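Search this gallery... Go

Can a machine do the chores yet? Work in progress from the Prornard project, Vevbridge

Page updated 20/08/2025

This gallery goes with the Prornard open day in Vevbridge. Many of the people who came asked the same thing: when will there be a machine that can tidy a house or close up a shop? I have worked on the project since it started and my answer is that it depends a great deal on the chore. Some jobs have been done by machines for years and we no longer think of them as robots. A dishwasher is one. Others look easy and are still a long way off.

Prornard looks at the jobs in between. They are small handling jobs which a person does without thinking, such as picking up, putting away, wiping and straightening. We work with two partners. Clurnier makes arms and grippers for light industry. Greco is a hardware shop in Vevbridge that lets us watch how the work is done at the end of the day.

The notes are grouped by chore. They say where we have got to and what still goes wrong. We have left out most of the technical detail, but there is a contact address at the foot of the page for anyone who wants it.

Facing up shelves

Facing up means pulling stock to the front of the shelf so that it looks full. At Greco this takes one person most of the last half hour of the day. Boxes of screws are the good case, as they are square, they stack and they don't mind being pushed. Tubes of sealant roll. Anything hanging on a peg swings when touched, and a gripper that arrives a little to one side will knock the packet off.

We can do the boxes at a steady pace with nobody helping. We don't attempt the pegs. The staff at Greco told us they would be happy with the boxes alone, provided the machine stayed out of the aisle while customers were in, and at present it could not be trusted to do that.

Wiping down a counter

Wiping a bare, flat counter is close to solved. The arm follows a set path with a pad and presses lightly. The difficulty comes with everything that lives on the counter: the till, the pens, the dish of keyrings. A person lifts the dish, wipes under it and puts it back. For a machine that is three jobs, and the dish has to be put down on a surface that has just been wiped.

We tried going round the objects, which leaves a ring of dust round each one. That is no worse than what I do at home.

Loading a crate

Clurnier supplied the crates for this one and set the rules. Mixed items go in, heavy ones at the bottom, and the lid must close. The arm is good at lifting and poor at changing its mind. If the first heavy item goes in at a bad angle, a person takes it out and starts again. Our arm carries on and runs out of room. We have begun to let it stop and unpack, and this makes it slower, but more of the lids close.

Folding cloths

We spent a month on cleaning cloths and have put the work aside. A flat cloth can be folded in half and then in half again. A cloth from the bottom of a basket has to be found by its corners first, and it can take longer to find the corners than to fold the whole pile by hand. Visitors with children asked about this more than anything else, so I am sorry to report so little.

Clearing the floor

Picking things up off the floor is the chore people most want help with, and it is the one we practise most. Nearly all of the practice is done on a computer. A simulated arm can drop a block all night without marking anything, and the floor can be reset in a moment.

The task is kept simple on purpose. Plain coloured bars are left on a wooden floor and the arm has to pick them up with a gripper that has 2 fingers. In the last full batch we ran 566 attempts and 193 of them ended with the floor clear. The commonest fault was closing the fingers across the length of a bar, where they will not reach. Next was nudging one bar while going for its neighbour.

Shadows matter too. The arm throws its own shadow over the work, and a shadow changes the colours that the software relies on. We keep the shadows in the practice runs, as a real room has them.

Simulated floor, looking down over the gripper. The lime and dark green bars lie close together with a small magenta block near them, and the long pink bar is off to the right, partly in shadow.

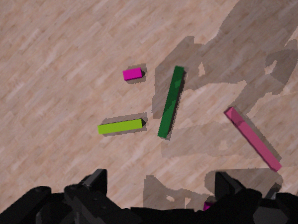 Putting things away

Once an item is in the gripper it has to go somewhere, and homes differ on where. In the shop each item has a place with a label on the shelf. In a house the same pair of scissors may belong in any of 4 drawers, depending on who was asked. We have not started on houses for this reason. For the shop we use the stock list, which is right most of the time, and we send anything it doesn't know to a tray by the till for a person to deal with.

So, can it be done yet?

For square things on a clear shelf, yes, and a small shop could make use of it if the price came down. For a mixed floor, sometimes. For cloth, cables, full drawers and anything that was last touched by a toddler, no. I would not want to guess at a year. Progress on the floor task has been faster than I expected and progress on the cloths has been close to nil, though both looked equally hard to me at the start.

The next thing we plan is to move the floor task from the computer to the workshop, using the same bars and a Clurnier arm. We expect the success rate to fall when we do. Real bars slide, and a real floor has grit on it.

Visiting

The workshop is behind the Greco yard. Please ring the side bell, as the front door is kept locked while the arm is running. Children are welcome with an adult. Parking in the yard is for shop customers only, but there is room on the street after the shop shuts.

Contact: Prornard project office, Greco yard, Vevbridge | Copyright Prornard project | Back to top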